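31. Dezember 2022, Werkstattbuch, Eintrag Haushaltsaufgaben

Letzter Eintrag für dieses Jahr. Thema weiter Batteriefachdeckel an Fernbedienungen. Ville Partanen fragt seit Juni, ob wir die Aufgabe in die Liste für Tirkier aufnehmen können oder ob sie noch zu den offenen gehört. Mein Stand: offen, aber näher dran als die Knopfzellenfächer.

Aufbau: Fernbedienung einer Klimaanlage mit der Rückseite nach oben auf dem Holztisch, keine Einspannung. Zwei Finger greifen den Deckel von links und rechts an der breiten Stelle und ziehen nach unten. Handgelenkkamera auf 1280 x 800, die alte Einstellung war für die Spaltkante zu grob.

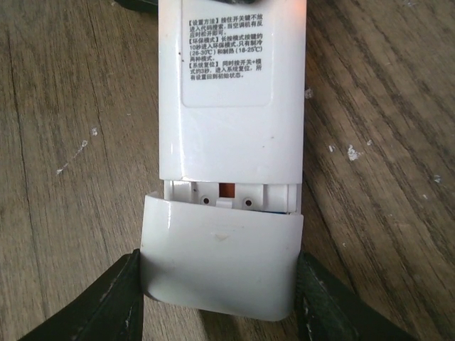 Arbeitsgruppe Greifen und Handhaben, Werkstatt Dradeck

Deckel teilweise abgezogen, Spalt zum Gehäuse offen. Man sieht die beiden Schraublöcher und dazwischen den Schlitz, darunter die kleine Rastnase. Für die Erkennung nehme ich die Schraublöcher als Bezug, das Etikett mit der chinesischen Anleitung taugt dafür weniger, weil jedes Modell ein anderes hat.

Probleme in der Reihenfolge, wie sie mich aufhalten:

Deckel ist glatt und gewölbt. Mit zu wenig Kraft rutschen die Finger ab, mit zu viel verkantet er in der Führung. Das Fenster dazwischen ist schmal und bei jeder Fernbedienung woanders.

Ohne Gegenhalter wandert das ganze Gerät mit. Ein Mensch legt einfach die andere Hand drauf. Zweiter Arm wäre die saubere Lösung, Ville will es erst mit einer Gummimatte versuchen.

Weiß auf Weiß. Die Fuge zwischen Deckel und Gehäuse findet die Software nur bei Streiflicht zuverlässig.

Batterien selbst sind noch gar nicht dran, das kommt nach dem Deckel. Plus und Minus erkennen, gegen die Feder drücken, Deckel wieder zu. Zuschieben halte ich für schwerer als Aufziehen.

Für die Auswertung liegen jetzt etwa 1000 Durchläufe auf dem Mollik-Rechner, Ordner 3432. Noch nicht sortiert.

Offen: Matte bestellen, Fingerbeläge tauschen, Kraftgrenze im Skript nicht mehr fest eintragen.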